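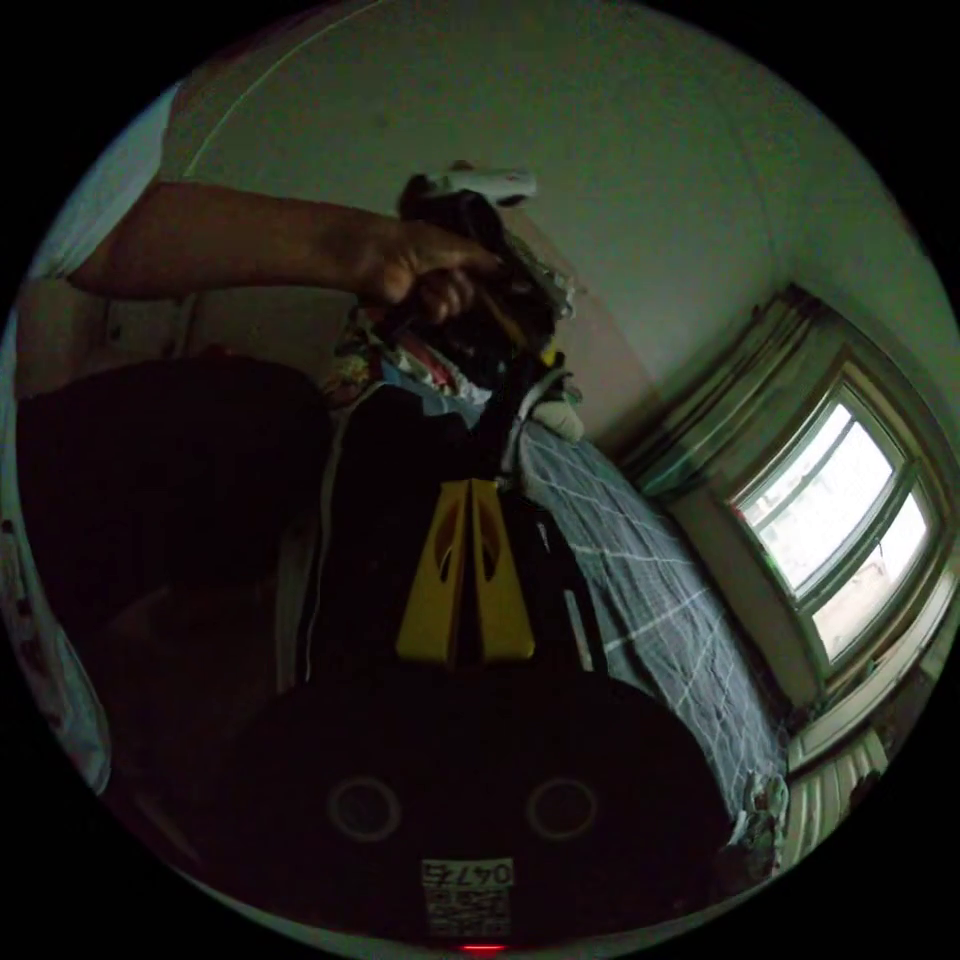 Nellby Adds Fiber Sorting Line for Used Household Textiles

2022-10-21 - Nellby, a processor of used clothing and household fabrics, has put a second sorting line into operation at its Aridine plant. The line handles mixed loads of garments, sheets and towels that are not suitable for resale and prepares them for fiber recovery.

Incoming material is weighed, opened and spread on a belt. A near-infrared reader then identifies the main fiber in each piece. Cotton, polyester, wool and acrylic are sent to separate bins, and common blends are sorted by cotton content. Pieces with coatings or heavy backing are removed by hand before the reader.

Dark fabric has been the main source of reading errors on the first line. Carbon-based black dyes absorb much of the light the reader depends on, and the return signal is weak. The new line uses a stronger lamp and a longer reading time for dark items. Pieces that still give no clear result go to a manual table, where staff check the care label or cut a sample for testing.

During the trial period the plant ran 1,416 bales through the line in 8 weeks. Each bale was logged by source and moisture level. Bales above the moisture limit were dried before sorting and recorded separately.

"The first line was set up for light cotton, and that is no longer most of what we receive," said Rehema Kirui, head of plant operations at Nellby. "We needed a reader setting that could deal with black knitwear and printed fabric in the same load - and a belt speed we could hold through a full shift."

Buttons, zippers and other hard parts are cut away after sorting. Sorted cotton is baled for Swai, which shreds it for use in yarn. Polyester goes to Cimico for pellet production. Wool and acrylic are stored at the plant until a full truckload is available.

Collection partners do not need to change how they pack material. Bags should be closed and kept dry, and shoes should be packed separately. Revised intake forms take effect in December and will be sent to all current partners before then.

Media contact: Nellby Press Office, Aridine plant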